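Today, 18th August, the district of Herska voted on the new security agreement. I followed the session from morning and I write here what I understood. It is a long thread, please be patient with me.

The agreement is between Herska and its neighbor Botum. They share a border of 145 kilometers, and until now each side patrols only its own half. From now on there will be joint patrols and one radio channel for both.

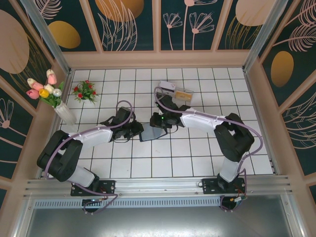 Salleo replies: Joint patrols were promised before the last election too. Which side gives the orders when something happens at night?

It is a fair point. The text says that command changes every month. Herska takes the first month, then Botum. I would prefer one permanent office, but the two councils could not agree in which town to put it.

Now the numbers. Herska sends 900 officers, Botum sends 1000. They will train together before the first patrol goes out. The training is paid from the common budget, and this part passed without debate.
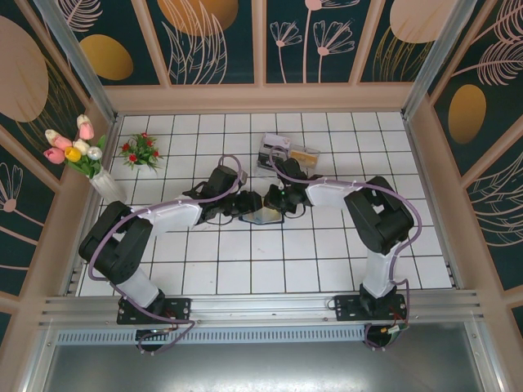 The debate was hard on another matter, the market at Shirazi. On a busy day 3000 people cross there to buy and sell, and many of them have no passport, only a local card. The traders were afraid that the card would stop being valid.

It stays valid. The article about it was changed two times during the session, and the last version is short and clear. I was happy to read it, because the first one I had to read four times.

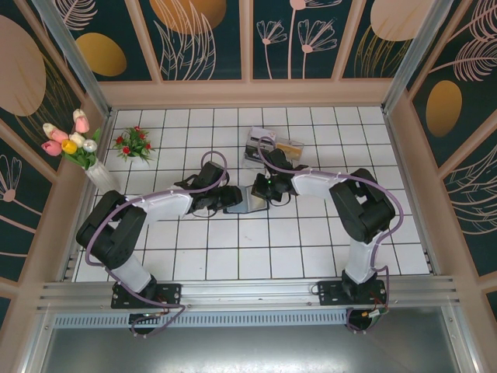
Can a trader still cross with a vehicle? With a small one, during market hours, if the plate is registered at the Shirazi post.

What I miss in the agreement is a place for complaints. If an officer from the other side treats you badly, the text does not say where you should go. One member asked for this and the answer was that it will come in a separate rule.

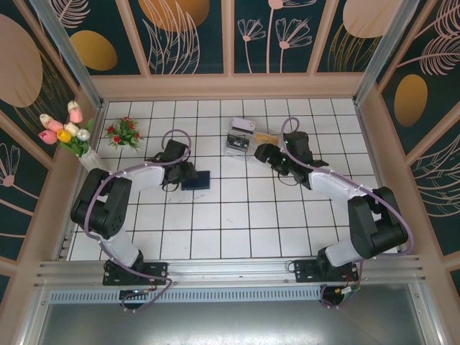
Two arms on one rail, with a dark navy block on the tiles.

The council of Botum must still vote on the same text. I will continue this thread when they do.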